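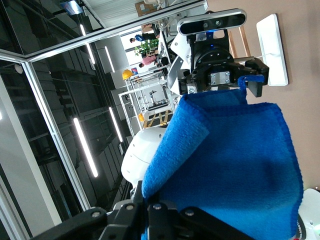 Learning to swim as an adult: a thread

1/ I learned to swim at the age of 40. Several people have written to me with questions after I mentioned this last month, so I will put my answers in one place. I am not a teacher. English is my third language, so please be patient with my swimming words.

2/ First, the background. I grew up far from any water deeper than a bathtub. At my school there was no pool, and my parents could not swim either. For many years I told people "I don't like the beach." It was a more comfortable sentence than "I am afraid."

3/ What changed is that I moved to Rindstead. The town has a public pool, the Greenberg, and my bus stops in front of it. Every morning I saw people coming out with wet hair and good faces. I looked at them from the bus for one whole winter before I went inside.

4/ When I signed up, the lady at the desk asked me "Which child is it for?" She was very embarrassed when I said it was for me. Then she told me that the adult beginner class was full and I had to go on a waiting list. I was relieved for two days and disappointed after that.

5/ The class is on Saturday at 8 in the morning. It is a terrible hour, but it has one advantage: the children come later. You have the shallow end in peace, and the water is still very flat when you arrive.

6/ My teacher is Sipho Oosthuizen. In the first lesson we did not swim at all. We held the wall, put our mouth in the water and made bubbles. I felt silly for a few minutes. Then I had to put in my nose also, and I stopped feeling silly and started feeling scared.

7/ Let me say something about the fear, as most of the questions were on this. Mine was not in my head, it was in my neck. I could think calm thoughts, and my neck was still hard like a table. Sipho saw it from the side of the pool and told me to look at the floor tiles. When you look down, the neck has to let go.

8/ Second lesson: floating on the back. Everybody says this is the relaxing part. For me it was the worst of the whole course. The ears go under, the sound of the room disappears, and you see only the ceiling. I held the hand of another student, Dumisani Xaba, and I am afraid I held it quite strongly.

9/ Dumisani was learning too. He wanted to be able to go in the water with his daughter before she was old enough to notice that he could not. We became friends, and we still go for breakfast after the pool. He eats two omelets. I mention it because hunger after swimming is a real thing and you should bring a banana.

10/ Someone asked what to buy. Less than you think. A swimsuit that stays where it is, goggles, a cap if your hair is long, a towel, sandals for the wet floor. Please do not buy fins and paddles in the first month, as I did. Mine are still in the plastic.

11/ On goggles: I tried three pairs. The test is to press them on the eyes without using the strap. If they stay for a moment, the shape is right for your face. The strap should not be tight. I had red circles around my eyes at work until I understood this.

12/ On towels: I started with a big cotton one from home. It filled my bag completely, and in the evening it was still damp. Many swimmers like microfiber, which folds small. The feeling on the skin is a little strange, and some of my classmates hate it. Try one before you buy a set.

13/ And do not wash microfiber with fabric softener. After that it only moves the water from one place to another on your body. I learned it from the mother of a boy in the swim team, in the changing room, while she was drying him very fast.

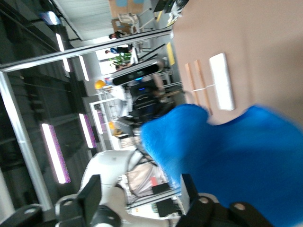
Blue and fuzzy.

14/ Back to the swimming. In the fourth week we pushed off from the wall with the arms in front and the face in the water. "Be a pencil," Sipho said. I was a pencil for perhaps two seconds. But nothing was holding me, and I was moving. I came up laughing and swallowed a good amount of the pool.

15/ Breathing. This is the difficult part for almost all adults, I believe. I was lifting my whole head to breathe, and each time my legs went down. The correction was to keep one ear in the water and turn only so much that one eye is outside. It took me seven weeks. It was not seven weeks of steady progress.

16/ The other mistake was that I kept my air. I thought air is safety, so I should save it. But if you don't breathe out under the water, you have to breathe out and in during the same short moment, and there is no time for both. Hum a song under the water. You cannot hum and hold your breath.

17/ My song was the tune from the supermarket in our street. I did not choose it.

18/ "Did people look at you?" No. I was sure they would, and I prepared a small speech. The fast swimmers look at the clock, the old ladies talk with each other, and the lifeguard looks at everybody equally, it is her job. One man did give me advice that I had not asked for. He was wrong about my elbows.

19/ "Is it possible to learn from videos?" I watched a lot of them, and they helped me to understand what Sipho meant. But a video cannot see that your feet are turned like a duck. For deep water you need a real person near you who can swim well. I would not be flexible on this point.

20/ I also used an app, Plosus, to write down my lessons. It gives you a small medal if you go each week. I am a serious person with a job and a mortgage, and I went out in heavy rain for that medal.

21/ A bad week: I swallowed water in the deep end, took the rope between the lanes with both arms and could not let go. The lifeguard talked to me until I moved along it to the wall. I stayed home for the next two lessons. Dumisani sent me a message with only one word, "Omelet?" So I went back.

22/ What helped me with the deep end was climbing down the ladder, holding it, and going under on purpose. Then up again. Then a bit lower. I did it many times with Sipho next to me. The body slowly learned that the water pushes you up. I had read this in a book, but my body does not read books.

23/ In June we took the train to Grokovthorpe, where there is a lake with a marked swimming area. A lake is very different from a pool. There is no line on the bottom to follow, it is green and brown, and something touches your foot. (A plant. I asked.) I stayed where I could stand, and I was happy there.

24/ The lake is 1266 meters across according to the sign at the boat house. People with orange floats were crossing it. I asked one woman, surely more than sixty years old, how long she had been swimming. She said she started the year when she retired. I thought about her on the train the whole way home.

25/ Money, because two of you asked. The course was not expensive, but I know this depends very much on the town. Ask at your pool if there is a lower price for residents. At the Greenberg there is one, and it is written on a very small paper behind the desk. I paid the full price for the first term.

26/ Some small things I wish I had known:
Shower before, not only after. The cap goes on more easily.
Eat something light one hour earlier.
Write your locker number on your hand if you are nervous. I once forgot mine and stood there dripping and trying doors.
Take out the contact lenses.

27/ Where I am today: I swim freestyle without stopping for a time that would not impress you. My backstroke goes to the left. I cannot dive and I am not sure that I want to. Since I started I have swum 2304 lengths of the pool, and yes, I know the exact number, I told you about the medals.

28/ If you are an adult and you are thinking about it, go first only to look. Buy a coffee, sit behind the glass and watch the beginner class. I did this two times before I signed up, and I saw a man much bigger than me blowing bubbles very seriously.

29/ Questions are welcome in the replies, I will read them in the evening. Please don't ask me about butterfly. Dumisani has tried butterfly once and he also does not want to be asked.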